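The extra pair of hands at Cavport

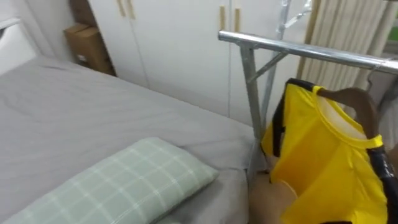
The residents never asked for it, one reader wrote after we first mentioned the Cavport trial in August, and neither did the staff, so who was it for? We put that to the woman who runs the laundry and room service side of the house, where a robot has been working alongside her team for six months. She agreed to talk on condition that we left names out, her own included.

Cavport is a supported living house with 40 rooms. People stay for anything from a few weeks to several years. Her team makes beds, collects washing, hangs it, brings it back and puts it away. Before the trial that was all done by hand, and most of it still is.

"I'd say it was for the management, to begin with," she said. "They'd been shown a film by Edetti and they liked it. We were told at a meeting. There were sandwiches, so we knew it was something."

The robot was supplied by Edetti and is looked after by a service firm called Turunen, whose engineer comes in every second week. It works in bedrooms, mainly with clothes on hangers. It can take a shirt from a rail, move it to another rail, and straighten it if the shoulders have slipped. It can lay a pillow on a bed. It doesn't change sheets, and she doesn't expect it to.

"A fitted sheet is hard enough for me. The corners fight you. They had a go at it in the first month and then it was quietly dropped from the list."

What it does well, she said, is repeat itself. Hanging and moving clothes is light work, but it means lifting your arms to the same height over and over, and two of her team had shoulder trouble before the trial started. One of them has since asked to be on the robot's corridor for good. The other asked to be taken off it and won't say much about why.

"She doesn't like working with it behind her. I can understand that. You're used to knowing where the other person is in a room, and they're used to knowing where you are. With this you have to look."

The rooms are small, and that has caused more difficulty than anything in the clothes themselves. A bed takes up much of the floor, people bring their own drying racks and boxes, and no two rooms are set out alike. Edetti's first plan asked for a clear strip beside each bed. The team said it couldn't be done without shifting residents' belongings, and they refused to do that.

"It's their room. If somebody wants a box in the corner, the box stays in the corner. I said that at the start and I'd say it again."

So the robot goes only into rooms where the resident has agreed and where there is space for it to reach the rail. At the moment that's six. She had hoped for more by now. Each new room takes a member of staff most of a morning to set up, walking the machine through it and marking what it must leave alone, and there is no extra time on the rota for that.

We asked whether any jobs had gone. None have, she said, but one person left in the spring and hasn't been replaced. The management told her the two things weren't connected. She was careful in how she answered.

"I can only tell you what I see. I had a full team and a robot, and now I've a team that's one short and a robot. If you ask is the robot doing that person's work, no. It isn't near that. A person will notice that someone hasn't eaten. A person will notice the same jumper's been worn for four days."

Her own work has altered more than she thought it would. She used to spend nearly the whole shift on the corridors. Now she has an hour or so each day at a desk, going through the list of items the robot has set aside. The software for this is called Mamo, and everything it can't deal with goes into a queue with a room number and a short note. In the first month there were 2,140 entries. She printed the figure and stuck it on the office door.

"That wasn't to be nasty. It was so people upstairs would know where my time was going."

The queue is much shorter these days – on a normal shift she expects fewer than 50 entries – and most are the same few things. Thin straps are a nuisance. So is anything slippery, such as sports tops, which slide on a wooden hanger and have to be set straight again. Thick coats are too heavy for it. She has started to sort the washing with that in mind before it goes up, and she isn't sure how she feels about it.

"You catch yourself doing it. I put the easy ones on its trolley and keep the awkward ones for us. So the girls get the awkward ones all day. We talked about that, and now we swap over after lunch."

Pay hasn't changed. She has asked for the desk work to be recognised in the grade, for herself and for the two others trained on Mamo, and was told it would be looked at when the trial is reviewed. Training was a day and a half, with a booklet. She would have liked it to be longer and to have had Turunen's engineer there from the start, as he was the one who could explain how to stop the arm safely and what to do afterwards.

As for the residents, some like having it in and some have said no, and two have changed their minds, one in each direction. Staff ask again every month. She keeps the answers on a sheet of paper in the linen room, and the sheet goes by what the person said last.

Would she keep it, if it were left to her?

"For the shoulders, yes. But I'd want my other person back first."

The review is due once the trial ends. She has been asked to write two pages for it and had finished one of them when we spoke.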